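给小朋友的小册子 · 橡皮为什么软 · 2024-12-17

# 软软的东西是怎么来的？ 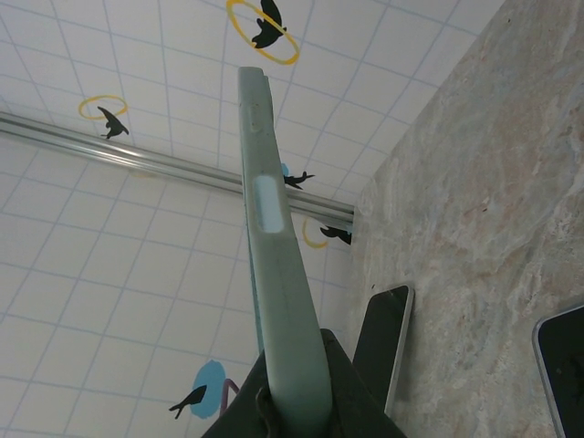
## 先捏一捏

去家里转一圈。找软的东西。手机壳、奶瓶的奶嘴、做蛋糕的模子、游泳帽、橡皮筋。捏一下，松手。咦，又弹回去了！

再捏一块橡皮泥。松手。不弹。你捏成什么样，它就是什么样。

再捏一块石头。捏不动吧。

三样东西，三种脾气。今天就讲第一种：捏了会弹回去的。大人管它叫“弹性”。弹簧的弹，性格的性。

## 里面藏着长长的线

如果你能变得很小很小，比蚂蚁小，比灰尘还小，钻进一根橡皮筋里，会看到什么？

线。好多好多线。弯弯曲曲，缠在一块儿，像一大碗面条。

这些线叫“长链分子”。名字不用背。记住面条就行。

平时呢，面条是卷着的，懒懒的。你一拉，面条被拉直了。你一松手，它又想卷回去。所以橡皮筋会“啪”地缩回来（别对着脸拉！也别对着弟弟妹妹拉！）。

那橡皮泥里为什么不行？因为橡皮泥里的小颗粒可以滑来滑去，滑走了就不回来了。没有谁拽着它们。

## 谁在拽？

好问题。面条和面条之间要打结。

没有结的话，你一拉，面条就一根一根滑开，回不来了。有了结，大家手拉手，跑远了也会被拉回来。

结多一点，东西就硬一点。结少一点，就软一点。汽车轮胎里的结多，气球里的结少。你去按一按轮胎就晓得了，硬梆梆的（停着的车才能按，而且要大人陪）。

## 橡胶从树上来

有一种树，叫橡胶树。喜欢热的地方，喜欢下雨。在树皮上斜斜地划一道口子，就会慢慢流出白白的汁，像牛奶。不能喝哦！

这个汁叫胶乳。接在小碗里，滴答，滴答。很慢的。

胶乳里有水，也有橡胶的小颗粒。加一点酸酸的东西，颗粒就抱成团，再压成片，晾干。

可是这样的生橡胶有个毛病。天热了发黏，天冷了变硬、变脆。很久以前有人用它做雨鞋，夏天一到，鞋子粘成一坨。唉。

后来人们想出办法：加硫磺，再加热。硫磺就是用来打结的！结打好了，热天不怕，冷天也不那么怕。这个办法叫“硫化”。

## 硅胶又是什么？

硅胶也软，也弹，可它不是树上来的。

它里面的长线，骨架是硅和氧。硅从哪儿来？沙子里就有很多硅。要把它从沙子里弄出来，得用很大很大的炉子，烧得非常烫，然后还有好多步，每一步都在工厂里做。你在家是做不出来的，别把沙子放进微波炉，求求了。

硅胶的好处：

- 不怕热。烤蛋糕的软模子常常是硅胶做的。
- 不怕冷。放冰箱里冻冰块，拿出来还是能弯。
- 没什么味道。
- 可以染成各种颜色。红的绿的蓝的都行。

坏处也有。爱粘灰。掉地上捡起来，一层毛。还有就是有的硅胶不太结实，破了一个小口子以后，一扯就裂开了。

## 怎么变成各种形状？

用模具。模具就是一个空心的“壳”，你想要什么形状，里面就挖成什么形状。

想想做月饼。面团塞进去，压一压，倒出来，花纹就有了。软东西也是这样：

1. 把软软的、还没打好结的料放进模具。
2. 合上，压紧。
3. 加热，等它打结。
4. 打开，拿出来，把多出来的边边剪掉。

模具里挖一个小坑，做出来就多一个小鼓包。模具里留一根小柱子，做出来就有一个洞。刚好是反过来的！小朋友可以想一想，要做一个星星形的洞，模具里应该放什么？

（答案：一根星星形的柱子。）

## 约阿尔叔叔的小实验

约阿尔·海格隆德（Joar Hägglund）叔叔在Matdale的儿童科学屋里带小朋友做实验，下面这个是他最喜欢的。很简单。

要准备：

- 橡皮筋2根，要一样的
- 两个一样的小杯子，杯口各打两个眼，穿上绳子
- 玻璃弹珠15颗
- 一把尺子
- 一个大人

怎么做：

把一根橡皮筋放进冰箱冷冻室，冻16分钟。另一根放桌上，不管它。

时间到了，快拿出来。要快！它很快就会暖回来的。

两根橡皮筋都挂在椅背上，下面各吊一个杯子。先用冻过的那根，弹珠一颗一颗放进去，放完，量一量橡皮筋有多长。写下来。弹珠倒出来，给另一根也放15颗。再量。

一样长吗？换你来告诉我。冰箱不一样冷，橡皮筋也不一样粗，所以每家量出来的数会不太一样，没关系的。做错了也没关系，再冻一次就是了。

注意注意：弹珠别放嘴里。橡皮筋绷紧的时侯脸离远一点。

## 软东西也会老

你家抽屉最里面，有没有一根老橡皮筋？轻轻拉一下。可能就断了，还掉渣渣。

晒太阳、碰空气，时间长了，里面的面条会断，结也会乱。有的变脆，有的变粘。这叫“老化”。

想让它慢一点老：

- 别放在窗台上晒
- 别泡在油里
- 不用的时候松开，别一直绷着

## 几个词，再看一眼

**弹性**：捏了、拉了，松手能变回去。

**胶乳**：橡胶树的白汁。

**硫化**：加硫磺、加热，给面条打结。

**模具**：做形状用的空心壳。

**老化**：东西放久了，变脆或者变粘。

## 回家找一找

画一张表，左边写“会弹回去”，右边写“不会”。厨房、书包、浴室，都看看。牙刷的毛算哪边？面包呢？面包按下去会慢慢起来一点点，可是使劲按就回不来了。那就画在中间吧，写上“一半一半”。

表画好了可以带来科学屋，贴在门口的软木板上。软木也会弹一点哦，它是树皮做的，下一本再讲。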